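Kendberg publica el protocolo de puesta a punto de su humanoide doméstico y evita prometer plazos

La empresa detalla cómo revisa manos, muñecas y cableado antes de cada turno de trabajo en salón, y admite que el mantenimiento sigue llevándose buena parte de la jornada

Kendberg ha hecho público el procedimiento con el que prepara y mantiene el humanoide que emplea en sus pruebas de orden doméstico. El documento, redactado por el equipo de mantenimiento que dirige Barbara Cieślak, recoge los ajustes aplicados desde junio y los registros de 3.701 ciclos de agarre sobre objetos blandos.

La compañía no presenta esos registros como prueba de autonomía. «Un ciclo es que la mano se cierra y se abre. Que el cojín acabe donde debe es otra cuenta, y todavía no la damos por buena», afirma Cieślak.

El sector lleva años enseñando robots que recogen salones en vídeos de medio minuto. Kendberg prefiere hablar de lo que ocurre entre una sesión y la siguiente: bridas que se aflojan, fundas que se arrugan en la palma, calibraciones de cámara que se pierden tras un golpe leve contra un mueble.

Una máquina que depende de sus muñecas

La mayor parte de las incidencias anotadas se concentra entre el antebrazo y los dedos. Un cable que forma un bucle demasiado amplio puede engancharse; uno demasiado tenso limita el giro. Los técnicos revisan ese tramo con el robot parado y lo repiten después con los brazos extendidos.

La funda textil negra que cubre el dorso y la palma también tiene su propio apartado. Si se desplaza hacia los nudillos, roza las articulaciones metálicas. El proveedor, Siner, recomienda cambiarla cada 1.000 ciclos, una cifra que Kendberg considera optimista para trabajos con tela.
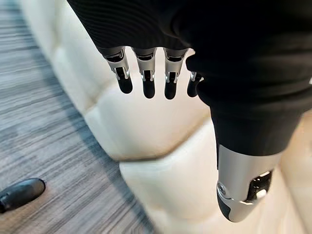
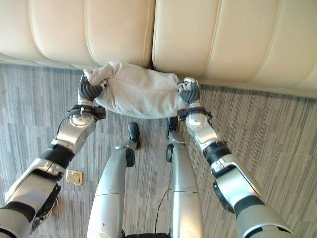
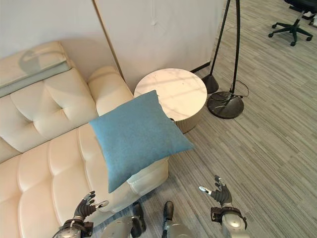 Trabajo con textiles junto a un sofá de piel clara, una de las tareas que cubre el protocolo.

Comprobaciones antes del turno

El procedimiento se divide en cuatro bloques:

– Manos: apertura y cierre dedo a dedo, inspección de pasadores y limpieza de las puntas.
– Muñecas: estado de las correas y sus cierres, recorrido del cable y holgura al girar.
– Cámaras: comparación de la vista de cabeza con la de muñeca sobre un mismo punto del mobiliario.
– Pies y suelo: apoyo de ambas plantas y retirada de cables sueltos en la zona de paso.

La revisión completa ocupa aproximadamente 12 minutos si no aparece nada. Dagim Bogale, técnico de campo, pide cautela con ese dato. «Casi siempre aparece algo. Un pasador con juego obliga a desmontar el dedo, y entonces la mañana se va en eso», explica.

Bogale cuestiona además que las condiciones de prueba se parezcan a las de una vivienda. El mobiliario es real, pero el personal lo conoce de memoria y sabe dónde suele fallar el agarre. En una casa habría otras alturas, otras telas y quizá un perro.

Reparar en el sitio o enviar a taller

Hasta ahora, cualquier avería de pulgar se enviaba a las instalaciones de Wróbel. El nuevo protocolo permite sustituir la pieza en la propia sala, con una plantilla de montaje y una recalibración posterior. Musa Ugwu, responsable de repuestos, calcula que se evitarán envíos, aunque rechaza hablar de ahorro hasta disponer de un año de facturas.

Las articulaciones del codo quedan fuera del cambio – su apertura exige herramientas que la sala no tiene – y seguirán pasando por taller.

Disponibilidad

El protocolo puede solicitarse al departamento técnico de Kendberg. La empresa no anuncia fecha de comercialización del robot ni precio de los contratos de mantenimiento.

Contacto de prensa: Teresa Makowska, Kendberg.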